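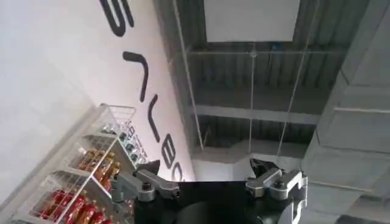 Thabiso Msimang objected, on reading the first draft, that a section on building a robot in a shared workshop ought to start with the sharing, and only get round to the robot once the reader had been properly warned. The objection is upheld.

4. Building Skutard in a shared space

4.1 The space

Allgate is a members' workshop with a laundry in it, or a laundry with a workshop in it, depending on who is paying the power bill that month. Bench bookings run in two-hour blocks. The machines used for our trials were also used by people with washing to do, and in any dispute over priority the washing won. We recommend that anyone copying this work settle the matter earlier than we did.

The two arms were built at the benches on weeknights. The wrist brackets went through several versions, most of them ruined by us and one by a member who took it for scrap and was, on the evidence of the finish, nearly right. Each gripper has two metal fingers. The wrist camera was mounted so that it would always have both fingertips in view, a choice we defended at length before finding out what else it would have in view.

4.2 What the wrist sees

In Figure 1 the wrist is pointed well up. The fingers are open and there is nothing between them except a bit of pale wall and the underside of the roof. Everything useful to a laundry robot is somewhere else. The frame does contain large black lettering, running sideways, and racked bottles in red, amber and blue, and our first detector found all of this fascinating. Bold letters on a white wall have crisp edges. A heap of clothes has almost none. Given the choice, the detector went for the signwriting every time.

We had collected 2,814 wrist frames before anyone thought to sort them by where the wrist was pointing. Of these, 1,728 were kept. The rest were set aside as "architectural", a label that began as a complaint and is now a field in the database. Frames of this kind are still logged during a run, but Flundero, our planning software, ignores them when choosing where to reach.

Search articles Title, author or keyword Go Advanced search

4.3 What the head sees

The head view does the planning and the wrist view is supposed to do the last little bit. Figure 2 shows the two grippers on separate jobs: one has hold of the perforated basket, and the other is down near the lower panel of the dryer, just below the drum opening.

Figure 2. Head view at dryer number one, door open, with laundry in the drum. Washer number one is at right. 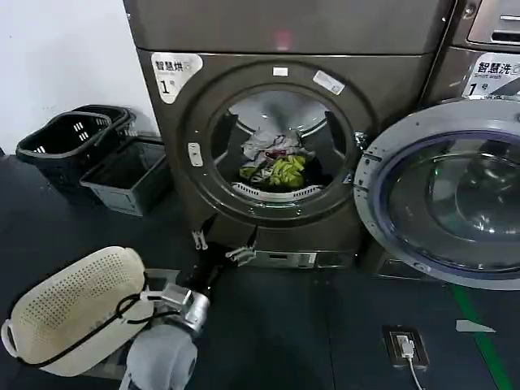 Dörte Hagedorn, corresponding author

The basket deserves a paragraph, having cost us a month. It is cream-coloured and covered in rows of small round holes, and we chose it because it was light and already in the building. To a depth sensor the holes are a rumour. Some readings stop at the plastic and some carry on through to whatever is behind, so the estimated surface comes back looking like a crumpet. Flundero now treats the basket as solid and accepts being wrong at every hole.

Tilt was the second problem. Held as in Figure 2, with the bottom facing left, the basket is in no state to receive clothes, and the planner has to know that. Early versions checked only that a basket was held. They were satisfied with one at any angle, including upside down, and would have gone on loading it until the end of the booking.

Colour turned out to be more help than shape inside the drum. The bright yellow-green garment in Figure 2 is the sort of target we came to love, while darker things tucked underneath tend to be seen late or missed. We resisted the suggestion that members be asked to wear brighter clothes. It was made twice, both times by the second author.

4.4 Fingers, doors and floor

The fingertips are angled inward, following a drawing by Öztürkmen that we had pinned up for a different project. Angled tips pinch cloth well and are poor at flat panels, so the planner keeps them clear of the dryer front wherever it can. An open washer door is treated as an obstacle with a generous margin, after one of us walked into it and the robot was found to have no margin at all.

The floor was harder to legislate for. Crates, spare baskets, a charger cable: none of these were in the map, and all of them belong to somebody. We tried a house rule that the floor be cleared before a run. It lasted until February. The map is now rebuilt at the start of each booking, which takes about 2 minutes and offends no one.

Trials under this arrangement are reported in Section 5, along with the sock losses.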